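Zitlow Support Portal
Ticket 624
Subject: Shelf labels print the old price after sync
Product: Zitlow Label Manager, printer Dralteck desktop model
Status: Closed
Opened by: Delali Fiadzo, Pridwood shop
Assigned to: Kazuhiro Tsuchiya

Delali Fiadzo wrote:

Hello. I have a problem with the price labels for our shop. On 16 December 2018 I changed prices in the back office for the snack group and the drinks group. In the back office the new prices are correct. At the cash register they are also correct. But when I print the shelf labels, the paper shows the old prices. It is the case for all snacks, and for only a part of the drinks.

What I did already: I closed the program and opened it again. I restarted the printer. I pressed "Sync now" and it says "Completed" with a green mark. After this I printed again and the price is still old.

We must not have one price on the shelf and another one at the register, so at the moment I write the labels by hand. Please help.

Kazuhiro Tsuchiya replied:

Dear Delali, thank you for the clear report. The printer itself does not keep prices, so restarting it will not change the result. I would like to know three things.

Which version do you see under Help, then Version?
Do you print from the list screen or from a saved batch?
Is the label computer the same computer where you changed the prices?

Please do not delete any item for now. A deleted item loses its label history and then it is more difficult to find the cause.

Delali Fiadzo wrote:

The version is 3.12. I print from a saved batch, it has the name "Snacks front". I made it in March when we installed the program, and I use it every time. The label computer is another one, it stands in the storage room. The prices I change in the office.

I tried now from the list screen, for one item only. The label has the new price! So the problem is maybe in the batch?

Kazuhiro Tsuchiya replied:

Yes, I think we are close. In this version a saved batch can work in two ways. It can read the price at the moment of printing, or it can keep a copy of the price from the day when the batch was last saved. The second way is called "Frozen values". It is meant for promotions, where the label should stay the same even if the normal price changes.

Please open the batch, click the small wheel next to its name and look if "Frozen values" is checked. If it is, remove the check, press Save and close the batch. Then open it again before you print. The last step is important, as the window keeps the old numbers until it is opened again.

Delali Fiadzo wrote:

"Frozen values" was checked. I do not remember that I checked it, but it is possible that my colleague Usmani did it for the summer promotion.

I removed it, saved, closed and opened. The batch has 14 items and now 12 of them print correctly. The other two still print the old price. Both are potato chips. I compared the item cards line by line and I do not find a difference between these two and the other chips. The barcode is the same as on the bag, and the tax group is the same.
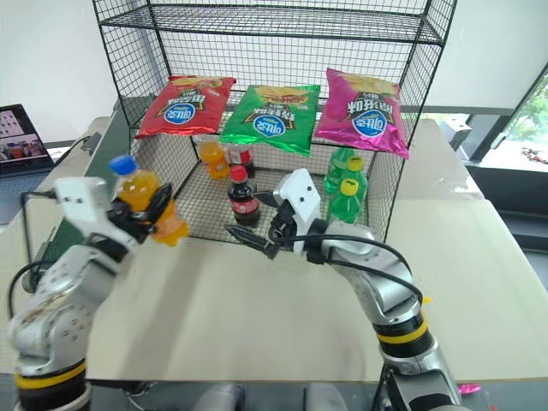 One more thing I noticed, maybe it is useful: for these two items the name on the label is also an old one. We made the names shorter in the office last month, and on the label I still see the long name.

Kazuhiro Tsuchiya replied:

It is very useful, thank you. If the name is old too, then the batch is not looking at the item card you edited. Probably each of these items exists two times in the database – one active card and one archived card with the same barcode. The batch was made when the archived card was still active, and it stays connected to it.

Please go to Items, choose the filter "Show archived" and search by barcode. If you find two cards, do this:

1. In the batch, remove the line of the item.
2. Press Add and scan the barcode.
3. If the program asks which card, choose the one with the status Active.
4. Save the batch and print one test label.

You can leave the archived card where it is. The sales reports from earlier months need it.

Delali Fiadzo wrote:

I found two cards for each of them, as you said. I removed the lines and added them again with the scanner. The program asked me one time, and for the other item it took the active card by itself. The test labels have the new price and the short name.

For the drinks I did the same check in the batch "Drinks wall". There "Frozen values" was also on. After I removed it all labels are correct, and I did not find double cards.

I have one question. Can the program show a warning when a batch has frozen values? The sync says "Completed" and a person believes that everything is new.

Kazuhiro Tsuchiya replied:

I am glad that it works. There is no such warning in 3.12. I agree that the green mark is confusing – it says only that the data arrived at the label computer, and it does not check the batches. I sent your suggestion to the development team with the number of this ticket, but I cannot promise a date.

Until then you can add the column "Value mode" to the batch list. Right click on the header line and choose it there. It shows Live or Frozen for each batch.

I will close the ticket now. If an old price appears again, please reply to the same ticket and it will open automatically.

Delali Fiadzo wrote:

The column is added, and I showed it to Usmani too. Thank you for the help, you can close.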